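Cuaderno de taller, mesa blanca
2015-03-25
Apilable de madera, prototipo Tendora, base B. Holguras, espigas y orden de montaje

Sigue pendiente de la entrada anterior la cuestión del taladro de las piezas. La base A se descartó por una espiga torcida de origen (encolada así, no alabeada después). La base B lleva las espigas del mismo lote de varilla, pero cortadas y lijadas en el taller, sin pasar por Jeltham. El resto del juego es el de siempre: aro amarillo, disco morado, verde en dos tonos, octogonal azul.

Objeto de la sesión: comprobar si las piezas entran y salen de las espigas sin cabeceo apreciable, y decidir si se mantiene el diámetro del taladro o se abre medio paso más. La decisión la tiene que firmar Ok-hee Seol, que es quien pide la broca.

Condiciones. Humedad relativa del taller al empezar, 53 %. Piezas y base en el mismo estante desde el lunes, fuera de la bolsa. No se ha encerado nada. La cera de Yeo se queda en el armario hasta que la holgura esté cerrada, porque en la serie anterior tapó el problema durante una semana entera y luego hubo que desengrasar todo.

Posición de la base: con el eje largo de delante atrás, el canto de testa hacia el borde cercano de la mesa. La llamo «delante» a esa testa en toda la entrada. Amarillo en la espiga central, morado hacia el fondo, azul fuera, a la derecha. La espiga delantera sin pieza, como referencia de verticalidad. 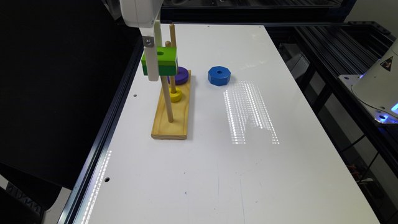
La pieza verde es la que más guerra da. Tiene lados rectos y al girar cualquier cosa respecto a la base se nota enseguida, mientras que en los aros el giro no se ve. Para el niño esto da igual. Para nosotros sirve de testigo: si el taladro está descentrado, el lado recto queda más cerca del borde de la base por una parte que por la otra, y se mide con una regla corriente.

Medidas de hoy, pie de rey del banco grande, a cero comprobado:

- Disco morado, diámetro exterior: 65 mm. Coincide con el plano.
- Holgura de diseño entre espiga y taladro: 2 mm en diámetro. La del plano, no la medida.
- Amarillo: dentro de tolerancia, no apunto valor porque el canto redondeado no deja apoyar bien las bocas.
- Verde: taladro limpio por la cara superior. Por la inferior hay fibra levantada en el borde.
- Azul: sin medir. Ver más abajo.

Lo de la fibra levantada en el verde es por taladrar sin tabla de sacrificio debajo. Ya estaba escrito en este cuaderno, en agosto, y se ha vuelto a hacer. Se quita con lija enrollada en un trozo de la misma varilla, cuatro o cinco vueltas. No usar la fresa cónica: deja un chaflán que luego parece intencionado y los de Nuvberg lo copian en todas las piezas.

Sobre el cabeceo. Llamo cabeceo a la inclinación de la pieza respecto a la base mientras baja por la espiga. Con poca holgura la pieza se atranca si entra inclinada, sobre todo si es gruesa: el taladro es más largo y los dos bordes opuestos muerden la varilla. Con holgura de sobra baja sola, pero la pila queda floja y los colores se ven desplazados unos de otros. El plano escogió un punto intermedio sin decir con qué grosor de pieza lo había calculado, y creo que lo hicieron con los aros.
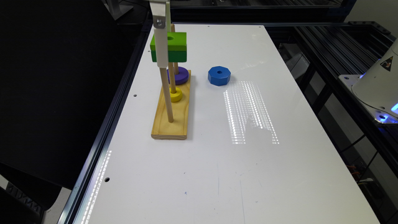
Para las piezas gruesas propongo mantener el taladro y redondear más la punta de las espigas. La entrada se hace en el primer tramo, y ahí es donde la arista de la varilla engancha. Una vez pasada la punta el resto es cuestión de lijado. La punta de la central está bien redondeada. La delantera la repasaría, tiene un plano pequeño que se nota con la uña y no a simple vista.

Verticalidad. Escuadra de tacón apoyada en la cara superior de la base, dos lecturas por espiga giradas a noventa grados. La central, sin luz visible en ninguna de las dos. La delantera, una rendija muy fina en la lectura transversal. No me fío del todo de esta última: la veta de la base hace un lomo justo en ese punto y la escuadra puede estar apoyando en él. Repetir sobre mármol con calzo.

La base es de madera clara con la veta marcada a lo largo. En la testa se ven los anillos más oscuros, en curva, y las esquinas están matadas. De momento la cara inferior asienta entera: papel fino bajo las cuatro esquinas, tirando, y ninguna suelta. Si se curva lo hará siguiendo esos anillos, así que conviene que todas las bases se corten con la curva hacia el mismo lado. Marcar con lápiz antes de encolar las espigas.

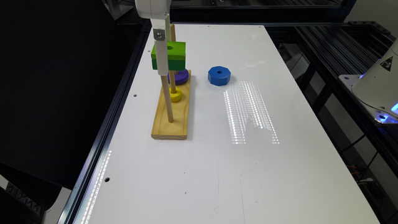
Fig. 3. Verde sobre la base; octogonal azul suelta, a la derecha.

Orden de las piezas. El folleto provisional apila por tamaño, la mayor abajo. Eso obliga a que el amarillo vaya siempre arriba y a que el morado sea el primero. A mí me parece mejor no fijar orden ninguno en la hoja y dibujar sólo la base con las piezas al lado. Con el amarillo abajo queda un escalón hacia dentro por el que se mete el dedo para levantar lo que haya encima, y la pila se desmonta con más comodidad que si apoya el morado contra la base. Ok-hee Seol no está de acuerdo (dice que el escalón parece un error de montaje en la foto de la caja). Queda abierto.

La pieza azul. Octogonal, taladro central, el azul más cargado de pigmento de todo el juego. No la he metido en la espiga en esta tanda de medidas. El tinte de esa referencia levanta el grano dentro del agujero y el diámetro que se mide hoy no es el que habrá después de lijar, de modo que meterla en la tabla falsearía la media. Se deja aparte hasta tener la segunda mano dada.

Una nota de mesa, ya que estamos: el tablero blanco tiene marcas. Hay un trazo curvo tenue, parecido a lápiz, algún punto oscuro pequeño y manchas azuladas muy flojas. No afectan a las medidas, pero si alguien ve azul en el canto de una pieza clara que mire primero la mesa. Pasar alcohol antes de la próxima sesión, con el trapo blanco y no con el de la cola.
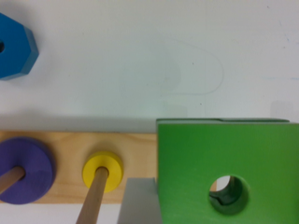
Pendiente

1. Repasar la punta de la espiga delantera, grano fino, sin bajar la altura.
2. Repetir verticalidad sobre mármol.
3. Quitar la fibra del taladro verde por la cara inferior y volver a medir.
4. Segunda mano al azul. Medir a las veinticuatro horas.
5. Preguntar a Jeltham si la varilla del lote nuevo viene calibrada o sólo torneada. En el albarán pone las dos cosas.
6. Tabla de sacrificio. Atornillada a la mesa del taladro, para que no desaparezca otra vez.

No pedir broca nueva hasta cerrar el 3 y el 4. Si la verde entra bien sin fibra, el taladro se queda como está y lo único que cambia en el plano es el radio de la punta.

Para la próxima serie, anotar el grosor de cada pieza junto al diámetro. La tabla actual sólo tiene diámetros y por eso no se puede comprobar lo de arriba.

Comentarios

O. Seol
Sobre el orden: lo del dedo en el escalón lo acepto para el uso, pero la caja se fotografía con la mayor abajo. Son dos cosas distintas y pueden ir distintas. La broca la dejo en el carrito sin confirmar hasta el viernes.

marta_torno
Nosotros tuvimos el mismo enganche con piezas gruesas y lo resolvimos con un avellanado mínimo por las dos caras, hecho con lija, no con fresa. ¿El grosor de la verde lo tenéis en alguna parte?

taller
No está en la tabla. Lo mido cuando repita el 3 y lo pongo aquí.

J. P.
La varilla calibrada se distingue por el acabado, la torneada deja un rayado en espiral que se ve con luz rasante. Probad con una linterna antes de escribir a nadie.

taller
Hecho con la delantera. Hay rayado, aunque puede ser de nuestro lijado. Miraré una sin cortar.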